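Minutes of the May Meeting
Held Sunday, 2 pm, in the shared workshop, Pondcombe

Chair: Rhodri Jarman
Minutes: Rhun Beddoe
Present: the usual lot, plus two people looking for the pottery class who stayed for the biscuits.
Apologies: Mallel, whose ute is in the shop again.

1. Previous minutes
Accepted after one correction. The chair did not "drop" the bench supply in April. He set it down quickly. Moved Jarman, seconded by default.

2. Two-arm build
Rhodri reported that both arms are now on the table and running off the one controller. The cable kit from Stison arrived with one lead short and a free pen. The lead has been chased. The pen works.

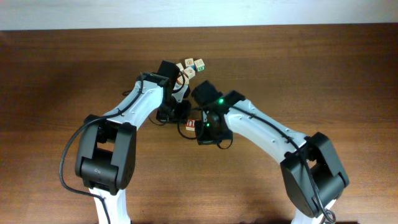

The spelling job was agreed on in March as our first proper two-handed task, after the motion to fold tea towels was defeated. Members were reminded that the point is to get both arms working over the same patch of wood without a collision. With the grippers this close together over the middle of the table, there is only a narrow gap to play with, and Rhun asked for a software limit on how near the wrists may come. Rhodri said there is one. Rhun asked what it was set to. Rhodri said he would look.
Action: Rhodri to look.

Cable routing got its customary 20 minutes. One camp wants the slack taken up along the links with proper clips. The other camp, being Rhodri, wants a bit of droop at the wrist so nothing gets yanked at full reach. Compromise: clips on the links, loops allowed at the wrist, and anyone who catches a loop on a block buys the next bag of cable ties.
Action: Rhun to draw up a routing sketch before someone drills something.

3. Wrist cameras
Long discussion. The feed is soft, and members differ on whether this is focus, exposure or cheap glass. Rhun's view is that you can't ask software to tell one letter from another when a person squinting at the same feed can't either. Rhodri's view is that software doesn't squint.
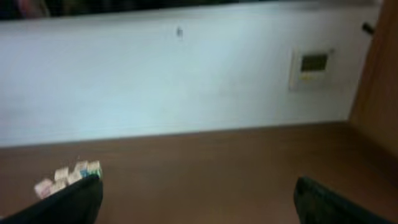 Wrist view, fingers open, blocks behind the left one.

Agreed to try the following, in this order, and to write down the result of each before starting the next (this was minuted in bold last year and it made no difference):
Refocus both lenses against a printed page at working distance.
Lock the exposure.
Bring in the desk lamp from the front office and put it back afterwards.
If all that fails, price new camera modules. Ceiling of $27 apiece, as moved by the chair, who is paying.

4. Block placement 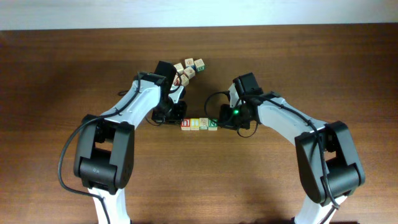
Notes on item 4 by Rhun Beddoe

Rhodri proposed that a row should count as a pass if the blocks touch and the faces can be read from the front. I proposed that it should also have to spell something. This was described as moving the goalposts. It was put to a vote and the goalposts moved, 3 in favour.

The meeting spent a while on whether a tidy row, four blocks with their sides together, is harder for the arms than a spaced one. General feeling was that touching is harder, as the fingers need somewhere to go on the way out. Mallel's written comment, read aloud by the chair, was that we should sand the finger pads. Nobody knew whether this was advice or a complaint.

The spare blocks stay in a heap at the back of the table. A suggestion that they be sorted alphabetically first was ruled to be cheating.

5. Logging
The run log is still a school exercise book. It is filling up, and the entries by R.J. consist mostly of ticks. From now on each entry needs the time, the program version, the word attempted and what went wrong. The log may hold 2,000 runs one day and we'd like to be able to read some of them.
Action: everyone, and yes, that includes the chair.

6. Spacing and spares

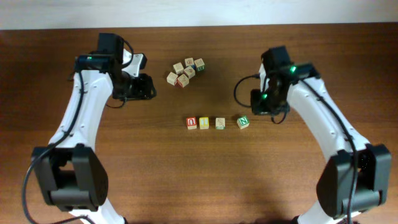
Pondcombe Shared Workshop, Home Robotics Group

Following on from item 4, spacing will be recorded as well as order. A row with small gaps is fine. A row with small gaps and then a wider one before the N is to be logged as uneven, even if the person logging it is fond of it. Rhodri asked if uneven was a fail. It is a category.

Spares: we hold one servo, one set of gripper fingers and a coffee tin of screws of unknown parentage. Moved that we buy a second servo before we need it. Carried.

7. Other business
The vise has a new handle. Please stop asking where the old one went.
The back door sticks. Lift, then push.
Whoever labelled the good side cutters "BAD" to keep them for themselves has been found out and has said sorry to the group.

Meeting closed at 3:50. Next meeting same place, and Mallel is down for biscuits.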